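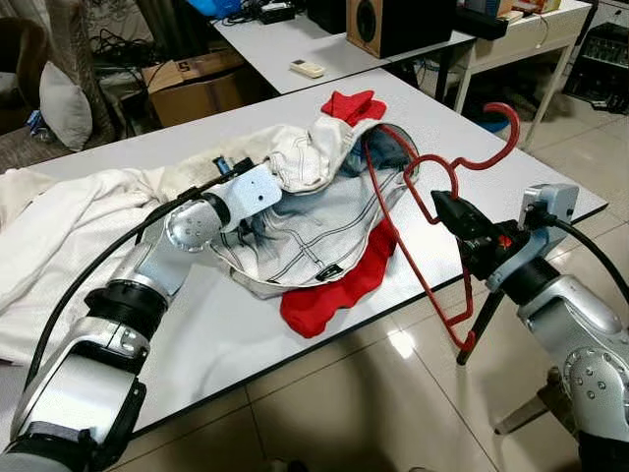

Shazia Ansari had been on dialysis for 11 months when the man who drove her bus asked whether he could be tested as a kidney donor. She thought he was being polite. She had mentioned her illness to him perhaps twice, both times to explain why she was slow getting to her seat, and she did not know his surname. When we speak, a light grey garment with dark stitching along its seams is bunched up on a white tabletop, and she starts with clothes, as it happens. "I'd gone down two sizes and I wouldn't buy anything new," she says. "I thought, what's the point until I know what's happening to me. So I went about looking like I'd borrowed everything."

Ansari is 43 and lives in Wumolden with her mother and her nephew. She worked in the payroll office of a bakery until her kidneys failed, and went back part time this summer. The illness runs in the family. Her father had it, and she had been having regular blood tests since her twenties, so the news that she would need dialysis was not a shock when it came.

"People expect you to say your world fell apart," she says. "It didn't. I was cross. I'd booked a week in Hutden and I had to cancel it, and they kept the deposit."

The sessions lasted four hours each, three times a week, at a unit on the far side of town. Her nephew, Fahad Virk, drove her when his shifts allowed. The rest of the time she took the 218, and more often than not the driver was Aled Pugh.

Pugh has been on the buses for most of his working life. He is a tall, quiet man who answers questions after a long gap, and he does not enjoy being interviewed. He agreed to it, he says, on condition that the piece mentioned the blood test. "It's one blood test to start with. You can stop there. You can stop at any point right up to the door, and they tell you that every time you go in. I don't think people know that."

I ask what made him offer.

"She was getting thinner," he says. "You see the same faces. You notice when somebody's coat doesn't fit them any more."

He had read a leaflet in his own doctor's waiting room about living donors, and had assumed it was only for relatives. He rang the number on the back in his lunch break to check. A week later, at the terminus, he asked Ansari if she had anybody lined up.

"I said no, and he said, 'Well, I could have a go,'" she says. "Like I'd asked who wanted to help me move a sofa."

Her mother had been ruled out on grounds of age. Virk had been tested and carried the same condition, something he found out from that test and is still getting used to. He is 24 and says he feels well. He has a check-up once a year and has given up the protein shakes he used to drink after the gym.

"I went in to help my aunt and came out with a diagnosis," he says. "She felt terrible about it. I kept telling her it's better to know, and it is better, but there was a month or so when neither of us wanted to be the one to bring it up."

The person who took both donor and patient through the next part was Zarmeena Rind, a transplant coordinator. She has done the job long enough to be careful about stories like this one. Strangers and near-strangers do come forward, she says, and many are turned down for good medical reasons, and that can be hard on everybody.

"I say the same thing to every patient. Be glad somebody has offered, and carry on as though they haven't," Rind says. "That sounds cold. But I've sat with people who had planned the holiday and everything, and then a scan shows something and it's over."

Pugh's tests went on from spring into autumn. There were scans, more bloods, a day of having his kidney function measured, and a long talk with an independent assessor whose job was to make sure that he was not being paid or pushed. He found that part the most difficult. "She asked me what I'd feel if it failed. I hadn't thought about it failing. I went home and thought about it for a good while."

He told his depot manager, who moved his shifts. He did not tell the other drivers. For those months he and Ansari carried on much as before, with her getting on at the same stop and him saying good morning. They had agreed not to talk about it on the bus.

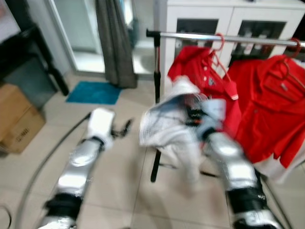 A white garment held in front of the clothes rack, with a red polo shirt hanging behind.

The operations took place in January, on the same day and in neighbouring theatres. Ansari remembers being woken and told that the kidney had started working before the surgeons had finished closing up. Pugh remembers being sick, then being hungry, then being annoyed that the toast was cold.

His recovery was the slower of the two, at least to begin with. This is common, according to Rind: the donor arrives healthy and goes home sore, and the patient arrives ill and often feels better within days. "He rang me in the second week and said, 'Is it meant to be like this?'" she says. "It was. He'd been told. But being told is one thing."

He was off work for 11 weeks and says the boredom was worse than the stitches. A neighbour, Valbona Radonjić, brought him soup and took his dog out twice a day. She had heard only that he was having "a procedure", and found out the rest from Ansari's mother, who turned up at the house with three carrier bags of food.

"I opened the door because he couldn't get up," Radonjić says. "This lady took hold of both my hands and started crying. I thought somebody had died. Then she told me and I went in and shouted at him for not saying."

Ansari now takes tablets morning and night, and will do for as long as the kidney lasts. She has had one stay in hospital since the transplant, for an infection in the spring, and a couple of worrying blood results that settled. She is wary of the word "cured" and corrects me when I come close to it. A kidney from a living donor may go on for a long time, but it will probably not see her out, and she will be on a list again one day.

"I know how it works, I watched my dad," she says. "I'm not sad about it. I've got this bit now and I'm having it."

Having it has so far meant swimming, a lot of oranges (she was barely allowed them on dialysis) and the week in Hutden, finally, in September. Pugh was invited and said no. He sent a card. Ansari's mother still cooks for him, and he has asked her, through Virk, to make it a little less hot.

He is back on the 218 full time. Ansari could drive to work these days, but she has kept her bus pass. I ask Pugh whether the two of them are friends now, and there is one of his gaps.

"I'd say so," he says. "She tells me I brake too hard. She never used to say that."

Rind would like anyone thinking of doing the same to speak to their nearest transplant centre, and to talk to their family before they do. Virk, for his part, has started giving short talks to young people with the same condition – he has done two, and was so nervous at the first that he read the whole of it off his phone. The next is at a college in Wumolden, and Ansari is going along to sit at the back.

Published 2022-11-22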